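Jul 6, 2026
Bench notes, back workroom. Table reset and the matter of the cups.

Started with the table because nothing else could start until the table did. Vittoria had left a note saying "mostly clear," and I suppose it depends what you hold to be most. Moved the Sartori scale to the shelf, put the tape guns back on their hooks, found my good scissors under a stack of Tendby packing slips from last September. I had accused Ottavio of taking those scissors. I have not yet told Ottavio.

Wiped the top down twice. The smudges on the beige are in the surface now and I'm done fighting them. If anyone wants to try the orange cleaner again, the last person who did (me) had sticky elbows until lunch.

Bin first, then cups. The plan from Friday's list, which was written on a day when we were all feeling ambitious:

- one bin per order, starts empty, goes on the table
- cups go in the bin, rim up
- spoons and small parts in the side tray, never in the bin
- lid only when Nives has signed the slip

We have gone over to the frosted bins with the holes in the rim. The old solid ones were fine but you couldn't tell from the side whether there was anything in them, and so we shipped an empty one to Grarkisden and got a very polite email. With these you at least get a shadow. The drawback is the glare. The bottom is shiny enough to throw the ceiling light straight back at you, and Akihiko spent a while this morning trying to pick a reflection off the floor of one with his fingernail. I let him go on longer than was kind.
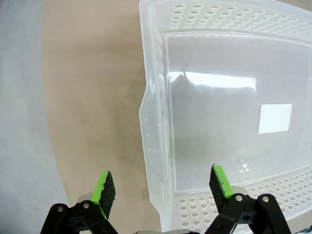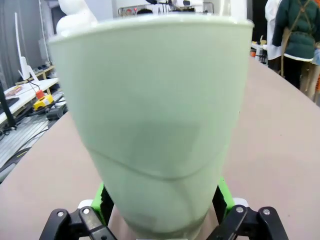 Cups are another argument. Annunziata wants them nested to save room. I want them standing apart, on account of the time a nest of 6 jammed and we had to run warm water over them like somebody's ring finger. Her answer is that I stack too hard. My answer is that the cups are tapered and gravity does what it does. We have agreed to try it both ways and write down what happens, so:

Nested, pairs only: quick to load, came apart fine with a small twist. One pair squeaked.

Standing apart, 14 to a bin: slow, and they slide toward whichever corner is lowest, so our table is not level. We knew that. There is still a folded slip under one leg from the last time we knew it.

Nested in stacks: did not get to it. Nives needed the table for the Urkemon labels, all 600 of them, and she had the face of a person who has been printing since breakfast.

Also went through the green cups for marks. Any line or crease you can see but not feel, we keep. Any you can catch a nail on goes in the office kitchen, where we now own more cups than people by a wide margin. Please drink more tea.

To do, whoever is in first:

Level the table properly. Shim set is in the drawer marked "cables." The cables are in the drawer marked "misc."
Finish the nesting trial, stacks of three and four. Write the results here and not on your hand, Akihiko.
Order 2 more bins, same kind with the holes. Check the lids fit before signing for them.
Clear the far desk. It has been the place things go while we clear this table, and it's nearly full.
Return scissors to my hook. Apologize to Ottavio, or wait and see if he reads this.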